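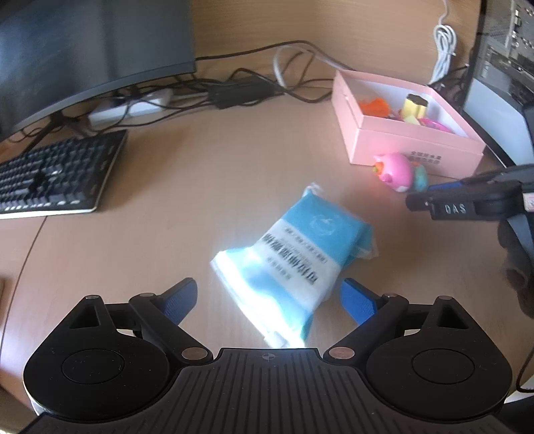

Grestorex > Building Services > Desk and Work Surface Checks > Room 731

Monthly desk check, Room 731, April

Checked by: Abbas Bakhtiari
Day: Wednesday, before the morning shift
Form used: Balogh desk form, short version

This list is for the shared desks by the windows. Please mark every line with OK, Fix or Ask. If you write Fix, write also what you did. A comment of one word is difficult for the next person to understand.

1. Desk top clean, no sticky places
OK. I wiped it with a cloth that was only a little damp. Do not use the strong spray from the Gonda shelf, it takes the shine from the wood.

2. Edges and corners of the desk, no splinters
Fix. One small splinter at the back edge. I sanded it by hand and felt it again after. It is smooth now, but I would like that somebody looks at it next month.

3. Desk stands firm when you lean on it
OK. I pushed from both sides.

4. Soft packages (tissues, wipes and similar) closed, no tears
OK for the one on the desk, the blue and white one. The printing is in Chinese and I do not read it, so I did not write a product name on the form. If a colleague can read it, please add the name in the stock book. For all soft packages: press gently with the hand and listen for air. If the package holds wipes and the air comes out, they will be dry in a few days.

5. Nothing sensitive to heat stays in direct sun
Fix. The sun comes strongly on this desk in the morning, and plastic wrap should not lie in it for hours. Move such things to the shaded side or pull down the blind. The blind in this room is slow, you must pull the cord two times.

6. Open boxes: flaps and walls in good shape, no staples
OK. The pink cardboard box with the small toys has strong walls. I passed one finger along the top edge and found nothing sharp.

7. Small toys: whole, no loose pieces
Ask. I took out the orange one, the yellow one and the magenta one, and nothing came off when I pulled. My question is for which age they are meant. Until we know it, the box should be out of reach when visitors bring little children. It happened at the last open day that a boy of two years was under this desk before his mother had finished saying hello to us.

8. Boxes not near the edge of the desk
OK after I moved it. The rule on the Vovitz sheet is 30 centimeters from the edge. I find this a lot for a narrow desk, but I measured and it is possible.

9. Cables under the desk tied together
Fix. One tie was broken. I put a new one from the drawer.

10. Floor under the desk free
OK.

11. Lamp switch and socket not warm after use
OK. I left the lamp on while I did lines 1 to 5 and then touched the switch with the back of my hand.

Still open: line 2 (look again) and line 7 (age of the toys). Please write your answer for line 7 on the paper form also, the online comments are deleted when the new month starts.

5 comments | 11 shares

Contact Building Services | © Grestorex | Back to top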